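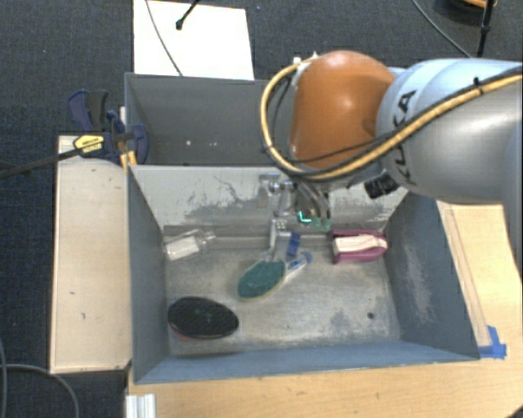

Home Articles Current Issue Authors Search

3. Shared cleaning supplies in the stairwell

3.1 Setting

The two towns in the study, Druvport and Hollenstein, have a similar stock of older apartment buildings. Most were built with a common stairwell, a cellar, and a small closet on the ground floor. In both towns the tenants are expected to clean the stairs themselves, usually by the week, and the house rules pass the duty from one door to the next. The rules say a good deal about when the stairs must be swept and very little about what they are to be swept with.

We recruited 40 households through notices in the entryways and through the tenants' newsletter in Druvport. Each household kept a diary for 10 weeks, starting in June. We asked them to write down every time they cleaned a part of the building that was not their own apartment, what they used, where they got it, and where they put it when they were done. Households were not told that storage was our main interest. The diary had a page for each week and a blank page at the back for complaints, which turned out to be the page people filled in first.

Wiegand visited each building at the beginning and the end of the diary period. Pichler carried out the interviews, which took place in kitchens or on the stairs, wherever the tenant preferred. Interviews were held in German and translated by the authors.

3.2 Who owns the brush

Earlier work on shared household goods has mostly dealt with large items such as washing machines, lawn mowers and drying racks. These have a known owner, or at least a known purchase date, and a breakdown leads to a conversation about money. Small supplies behave differently. A brush costs little, wears out slowly, and can be carried upstairs under one arm without anyone seeing it go.

In the interviews, tenants used three terms for the things in the closet. Some were "the building's," meaning that the landlord had paid for them at some point. Some were "left," meaning that a former tenant had moved out without them. The rest were "ours," which could mean the speaker's household or the whole staircase. The same broom was sometimes placed in all three groups by people living on the same floor. One tenant in Hollenstein described a dustpan as left by the family before her, while the family across the landing told us they had bought it.

These terms matter for replacement. When an item belonging to "the building" wore out, tenants tended to wait. When something "left" wore out, it stayed in the closet unused, often for the full diary period. Only items described as "ours" in the narrow sense were replaced quickly, and the replacement was then usually kept inside the apartment. The shared closet therefore grew fuller and less useful at the same time.

3.3 Containers and return

We had expected that a lock on the closet would be the strongest influence on whether supplies came back. It had less effect than the container. In buildings where supplies stood loose on the floor or hung from nails, the diaries show many entries such as "put by the cellar door" or "left on the second landing, will take down tomorrow." In buildings with one open container, most entries simply name the container. Mixed storage in a metal bin, with a bottle and brushes lying together (Figure 1), was accepted even by tenants who told Pichler that they disliked the mess.

Figure 1. A bottle, brushes and other contents held in a gray metal bin.

Sorted storage did not do better. One landlord in Druvport had put up a shelf with a labeled place for each item. The labels were followed for the first weeks. After that, tenants who found a place already taken by the wrong item set theirs down on the floor below it, and the next person did the same. The final visit found the shelf mostly in use for flower pots. The landlord has since removed the labels and left the shelf.

Open containers also made it easier to see what was missing. Several tenants said they checked on their way past, without meaning to. Closed boxes and lidded buckets did not have this effect, and in one building a lidded bucket was taken for trash and put out at the curb.

3.4 Turn taking and blame

Weekly turns gave every missing item a likely suspect, namely whoever had cleaned last. This was rarely said aloud. It appeared in the diaries as a note of the name on the turn card, sometimes with an exclamation point. Tenants in Hollenstein were more likely to write a message and tape it to the closet door. Tenants in Druvport more often bought their own supplies and stopped using the closet. We can't say whether this reflects the towns or the particular buildings, as recruitment by notice probably drew in staircases where cleaning was already a sore point.

Households with small children reported fewer disputes, but they also cleaned the stairs less often and wrote shorter entries. Two diaries from this group were returned with several weeks missing and are included only in the count of entries, not in the discussion of storage.

Interview translations were last checked against the recordings on 23rd November. The coding scheme is given in the appendix, and section 4 takes up the question of who pays.

Contact the editors | Copyright the authors | Back to top

Related articles
Cellar keys and spare keys in Lultness
Noise, carpets and the upstairs neighbor
House rules as written and as read
Who waters the entryway plants?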